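Travside opens its refill counter in Tlapale this December 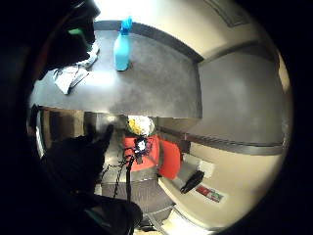

A light blue spray bottle on a dark gray countertop.

I'm Iresha Sarkar, and I've wanted to send this one out for ages – Travside is opening a refill counter for household cleaners! Bring any clean, empty bottle (ours or someone else's) and we'll fill it while you wait. We're starting with 12 products, all made by our friends at Alosside, and a refill costs 2 dollars.

Silvan Gisler will run the counter, and he's giving away 800 starter bottles, one per household. Doors open at 8 a.m. Press questions can come straight to me at the Travside office.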